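Progress report on the Trillen hand grippers, for the Prieto small grants desk
22nd May

Thank you again for your patience with me, and for the kind note that came with the second payment. I promised you a proper report once the fingers were finished, and they are, so I have made a pot of coffee and will try to tell it in order (I will wander a little, I always do).

When I applied in December, the plan was a hand-held gripper that one person could put together at home and use to record how cloth is handled, so that a robot arm might later learn folding from it. I called it Trillen, after the street where I first had a bench. Most of the winter went into the linkage. The first set of arms flexed sideways whenever the pads met, and I printed that part over and over before I gave in and made it thicker. You may remember my gloomy email. The shape I settled on has slots and cutouts to keep the weight down, and my wrist is grateful for every one of them.

The pads gave me far less trouble. They are blue, with fine ridges across the face, and they are cast in a mold I borrowed from the shared workshop at Trovholm. The workshop has been wonderful to me, by the way, and the line in the budget marked "bench fees" is all theirs.

Cloth work has moved onto a bed at home, and I am so glad it has! A bench is flat and hard and tells you very little about how a gripper will behave in a real bedroom, with quilting under it and everything soft and giving way.

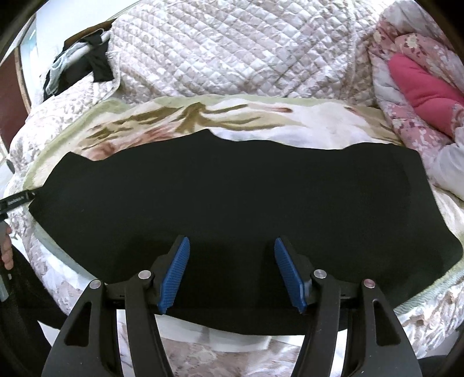 Trillen's ribbed pads at the edge of the black cloth, with the floral bedding underneath.

Black fabric is the hard case, and I have been putting it off since the application. It shows hardly any shading, so the software I am using, a small program called Prita, has trouble telling where one layer stops and the next begins. On pale cloth it finds the edge nicely. On black it will sometimes pick the lint instead, and I can't altogether blame it. I now keep a patterned blanket underneath so the outline stands out, and the tracking has been a good deal steadier with that one change.

So far I have 446 recordings that I would be happy to show anyone, out of a larger and messier pile. The short ones are mostly single pinches and lifts. The longer ones are folds done with two grippers, one in each hand, and those are the ones I am proudest of, even though they take me forever.
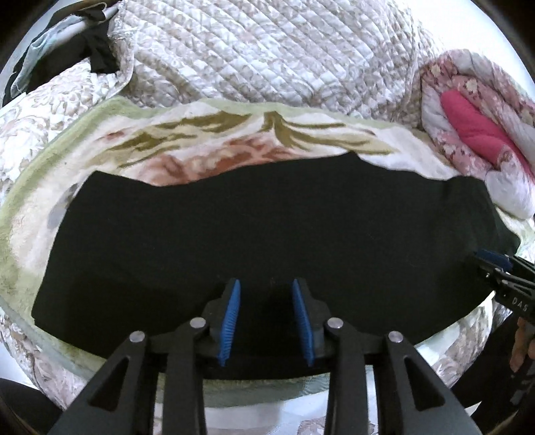
Does the second gripper need its own software?
Both grippers run on the same copy of Prita, and the only extra step is matching their clocks before each session.

On money, I have spent 2639 dollars to date, and the receipts are in the folder I shared with you. The largest part went on motors and bearings, then filament, then the bench fees. There is enough left for 3 more sets of pads and a spare rail, which I would like to have on the shelf before anything wears out.

Next on my list are sleeves and collars, which I have been a coward about. I would also like to bring the time for changing a pad down from 70 seconds, as the little screws are fiddly and I drop them in the carpet. The build notes are half written and I will send you the first chapters as soon as the drawings are tidy.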